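# Battery and Contact Care for Household Lights 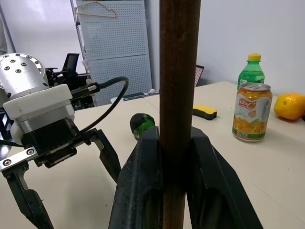 *Upright pole with a dark brown, mottled surface.*

Most flashlights and closet lights that fail in storage fail at the contacts. The notes below cover loose cells, the metal they touch, and the cases they sit in. They apply to alkaline and nickel-metal hydride (NiMH) cells in the common household sizes. Sealed lights with a built-in lithium pack are treated separately near the end.

## Before storage

Remove the cells from any light that will sit unused for more than a season. A light with an electronic switch draws a small current even when off, and a drained alkaline cell is the one most likely to leak. Lights with a mechanical slide switch are less of a problem, but the same rule is easier to apply to all of them.

Keep loose cells in a plastic case or the original tray, with terminals unable to touch each other or any metal. A kitchen drawer with keys and paper clips in it is a poor place. Nine-volt batteries have both terminals on one end; cover them with a piece of electrical tape.

Store at room temperature, between 40 and 70 °F if there is a choice. A cool basement shelf is fine if the basement is dry. Do not use the refrigerator. Condensation forms on the cells when they come out, and the gain in shelf life is small for modern alkalines.

Mark the month of purchase on the case with a grease pencil. Felt marker rubs off the smoother wrappers.

## Mixing cells

Replace all the cells in a light at the same time. A weak cell in series with fresh ones can be driven into reverse, and it will usually leak. Do not mix alkaline with NiMH, or brands bought in different years.

If a set is suspect, test each cell with a multimeter on the DC range. An open-circuit reading tells less than a reading under load, so use a battery tester with a load setting if one is available. The Desport pocket tester has separate positions for round cells and nine-volts. Set it before touching the probe to the cell.

## Cleaning leaked alkaline residue

The white crust on the contacts is alkaline. Wear gloves and eye protection, and work over newspaper.

1. Remove the cells. If one is stuck, tap the open end of the tube against a block of wood. Do not pry at the cell casing.
2. Brush off dry residue with an old toothbrush, away from the face.
3. Dampen a cotton swab with white vinegar and wipe each contact. Slight fizzing is normal.
4. Wipe again with a swab dampened in water, then with isopropyl alcohol.
5. Leave the compartment open until fully dry, overnight if there is a deep spring at the bottom.

Vinegar left on a plated spring will attack it, so step 4 should not be skipped.

Where the plating has gone green or black, rub lightly with a pencil eraser. Fine sandpaper works on heavy pitting but takes off what plating remains, and the contact will corrode sooner afterward. A Grevton replacement spring set fits most plain tube flashlights; measure the outside diameter of the old spring first.

## Threads and seals

Grit in the threads of an aluminum tube will wear them quickly. Wipe both parts with a dry cloth, then apply a thin film of silicone grease. Lagman sells it in a small tube that lasts for years at this rate of use. Petroleum jelly swells some rubber O-rings and should be kept off them.

Replace an O-ring that has gone flat on one side. On many lights the tail cap is part of the circuit, so keep grease off the bare end face of the tube. A film there causes flicker that is easily mistaken for a bad bulb.

## Sealed rechargeable lights

Leave these partly charged for long storage. On the Tidden shelf light, which has a four-bar indicator, 2 bars is a suitable level. Check it every 2 months and top up if it has dropped. Charge on a hard surface, away from bedding and curtains. Stop using any light whose case has swollen or no longer closes flush.

## Disposal

Rules for alkaline cells differ from town to town. Lithium and NiMH cells go to a collection point in all cases, with the terminals taped. Leaking cells should be bagged singly before they are dropped off.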